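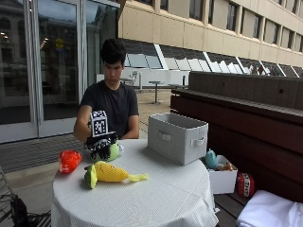

Ticket: Glove pose flips outdoors, gripper camera drops out mid-recording
Product: Mustetholm tracker, home licence
Opened: 11/20/18
Status: Open, waiting on customer
Site: Soliman shared workshop

Original report

We have two problems with the same build and I don't know if they belong together, so I'm putting both in one ticket. Split it if you need to.

The build is a sensor glove with a marker cube on the back of the hand, and a hand-held gripper with a wide fisheye camera on it. A fixed camera watches the table and Mustetholm works out where the cube is. The gripper camera records through a Prodo capture board. We are collecting pick-and-place runs with soft toys so that the arm we're building in the workshop has something to learn from. The arm itself isn't involved in this ticket and was switched off the whole time.

Indoors on the bench, it all works. We have done long sessions in September without a single complaint from the software. We moved outside to the terrace to get different light and a different background, and then this started.

Problem 1. The glove pose flips. The hand is still, or moving slowly, and the pose in the viewer snaps over to one side and then back. It looks like the cube has turned on its edge. The position is only a little off when it happens but the rotation is nonsense. It is worse when the hand is down low over a toy and better when it is lifted clear of the table.

Problem 2. The gripper stream stops. The preview freezes, the recording keeps going, and when we open the file the last good picture repeats until the end. There is no error on screen. In the log there is one line saying "source stalled" and then nothing.

What we tried before writing in:
Restarted the tracker. No change.
Restarted the Prodo board. Stream comes back, then stalls again later.
Recalibrated the fixed camera outside. Flips are the same.
Swapped the laptop. Same.
Cleaned the marker faces with a dry cloth. Same.

Support, first response

Thanks for the detail. Please treat these as separate faults for now. For the flips, send the exposure setting of the fixed camera, the marker size entered in the config, and a short recording with the raw video included. For the stalls, send the full log and tell us how the gripper is powered and how long the cable run is.

Customer update

Exposure was on auto. The marker size was entered when we made the first cube, and this is the second cube, so I measured it again. The new one is printed slightly smaller. The config still had the old figure. I have fixed that.

With the right size entered, the position error has gone. The flips have not.

The gripper is powered from the same hub as the glove. The cable is 5 metres, with an extension because the first one didn't reach the table. I should have said that in the first message.

Raw recording and full log uploaded.

Support

The size mismatch explains the offset but would not cause flips by itself. In your recording the flips line up with moments when the tracker is solving from one face of the cube. A flat square marker seen nearly front-on has two possible poses that fit almost equally well, and noise decides which one the solver picks. With two faces in view the ambiguity mostly goes away.

Please do the following:
1. Turn off auto exposure on the fixed camera. Outdoors, start at 1/2000 and open it up if the markers are too dark.
2. In the tracker settings, change the cube from "independent faces" to "rigid body".
3. Turn on "hold last pose" with a limit of 2 frames.
4. Repeat the low grasp that fails most often and send the result.

Customer update

Done, in that order, one change at a time.

After step 1 the markers are sharper when the hand moves. Flips when moving have stopped. Flips when still have not.

Step 2 needed a cube file. I hadn't made one because the wizard lets you skip it. Made it by holding the glove up and turning it slowly in front of the camera until the wizard was satisfied. It refused the first attempt because the top face was washed out in the bright light, so I did it again with my back to the open side of the terrace. Once the file was in, the still flips went away apart from one spot close to the table.

Step 3 covers that spot. I would still like to know why it happens there. My guess is the white tablecloth. The cube is white between the black patterns and there isn't much to separate its edge from the cloth when the hand is down.

We kept the gripper running alongside the glove for the rest of the session so we'd have something on problem 2 as well.
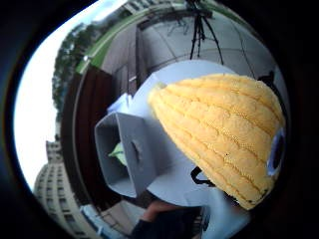
The stalls come on when the gripper is being turned over or brought in close, and hardly ever when it is held steady. I had been blaming heat in the Prodo board because it was outside, but I touched the case after a stall and it was no warmer than it gets indoors. We then tried wiggling the cable at each end. Laptop end, nothing. Extension joint, nothing. Gripper end, stalled straight away, and stalled again each time I pushed the plug sideways.

So it's probably a mechanical fault on our side. The printed cable clip on the gripper handle has lost its screw, and without it the plug takes all the pull. Indoors the cable hangs from a hook over the bench, so it never had any weight on it.

The extension might be part of it too. I'll take it out and see.

Support

Agreed that the plug is the first thing to fix. Two further points.

Your log shows the gripper stream dropping to a lower link speed some time before each stall. That is typical of a long passive cable or a poor contact, and you have both. Please replace the cable and extension with a single cable before testing again, or you won't know which change helped.

The recorder should not keep writing the last picture when a source stalls. There is a setting for this under Capture, "stop on source loss". It is off by default in the home licence. Please turn it on. We have raised the default with development.

On the tablecloth: the detector looks for a dark border on a light surround, so white around the pattern is fine. A more likely cause close to the table is that the fingers or the toy throw a shadow over part of the front face. Check the raw video at that point with the brightness turned up.

Customer update

You were right about the shadow. With the brightness up there is a dark wedge over the lower corner of the front pattern each time the hand goes down over the toy. Raising the cube on a taller spacer should clear it. I've drawn one with 19 mm of lift and it is on the printer. The cube file will have to be made again once it's fitted.

Cable clip screwed back on with a longer screw and a washer behind it. The Prodo board is now in a pouch nearer the table so one short cable does the job. No extension.

Retested the gripper with sideways pressure on the plug. No stall. Then carried on with ordinary runs at the table, including the close ones. No stall. "Stop on source loss" is on and hasn't fired.

There is one leftover. When something large and pale comes right up to the lens, the whole preview changes brightness and takes a moment to settle. The stream stays up, so it isn't the old fault. I assume it's auto exposure on the gripper camera, which I never touched because step 1 only mentioned the fixed one. Is it safe to lock it, given that the gripper looks at the toys one moment and the sky the next?

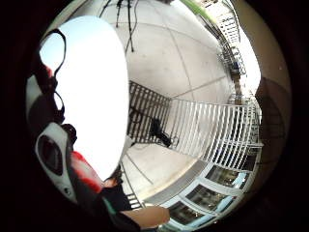
Greltmont: Yes, lock it, but don't copy the 1/2000 from the fixed camera. Point the gripper at the table, let auto exposure settle, then lock at that value. The sky will clip to white and that's fine, as your runs don't use it. If it gets noticeably darker during a session, stop, unlock, settle and lock again, and start a new file. A change of exposure halfway through a file is harder to deal with later than two short files.

When the exposure is locked, please also check that the gripper camera is using the fisheye model and not the standard lens model. The wizard picks the standard one if the calibration was imported from an older version, and the two look the same in the preview until you get out towards the rim.

Customer update

Locked as described. Brightness no longer jumps when something comes close.

The lens model was set to standard. I imported the calibration from the old laptop, so that fits what you said. Changed to fisheye and ran the calibration again on the workshop bench. The error figure came down and the straight lines at the rim now come out straight in the corrected view. The earlier files were recorded raw so I can correct them again without repeating the runs.

Spacer came off the printer with a split along one layer. Printing it again with thicker walls. Please leave the ticket open until I've fitted it and made the new cube file.

Support

Ticket left open. Problem 2 marked as resolved by customer. For problem 1, please upload one low grasp with the new spacer fitted, raw video included, and say which version of the cube file was loaded.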